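Bawa Sets June Premiere for Home Series "Mustside"

Apr 4, 2019 – Streaming channel Bawa announced today that "Mustside," a new unscripted series set in the workshops and spare rooms of a small river town, will premiere in June. The first season runs 15 episodes, with two released each week until the finale, which will stream on its own.

The series is produced by Kornosia, the studio behind the channel's cooking competition "Brulidis." Each half-hour episode follows one household as it furnishes a single room with pieces made or repaired in town. Kornosia received 695 applications from households and met with 172 of them before casting was closed.

"Mustside" was filmed over 216 days. There is no host and no prize. Households talk directly to the camera, and the makers they work with appear in every episode. A companion special, looking back at the season, will follow the finale.

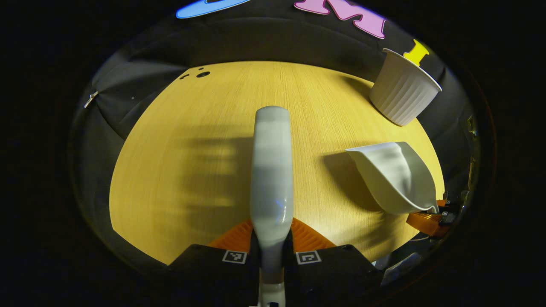

Bawa will also carry short online segments between episodes, each one given over to a single kind of furniture. Tables come first. The segment stays with plain round tops in pale yellow wood with a fine grain, and with how a maker decides on a finish. Chairs and shelving follow later in the season.

All episodes will be available to Bawa subscribers at no added cost. "Brulidis" returns with new episodes after the "Mustside" finale. Screeners and artwork are available to press on request through the Bawa media office.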